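Can a machine do the chores yet? Part two: putting things together

Last time we looked at laundry. Several of you wrote back to say folding is one job, but what about the hour on the floor with a flat-pack stool? Fair enough. Assembly is harder than it looks, because the parts are light and round and they turn in the grip.

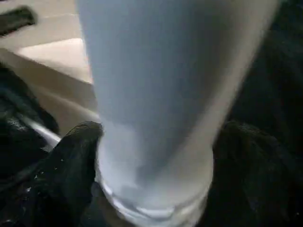 A white cylindrical part between two gripper fingers.

People do this without thinking. We squeeze a little, feel it slip, and squeeze a little more. Most grippers still do that badly.
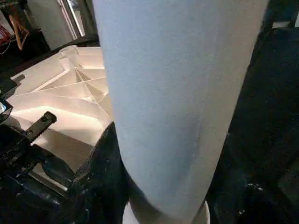 Page last changed: 3/4/21

Getting two pieces lined up is the next problem. A camera near the fingers sees a lot of the part it is holding and not much else, so a second view from higher up is a help.

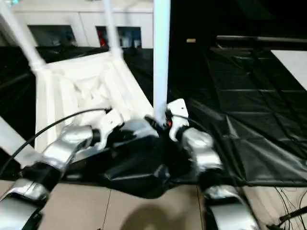 My own answer is still "not yet" for the home. On a shop floor, where the same part comes down the line 300 times a shift, the case is better. At home every job is different — and you have to clear up afterward.

Next issue: dishes.

Rowena Policarpio

Comments (2)

Jesdale: I'd pay for one that finds the missing screw.

Qin: My last bookcase took me about 44 minutes. I'm in no hurry to be replaced.

This site uses cookies. By reading on you accept them.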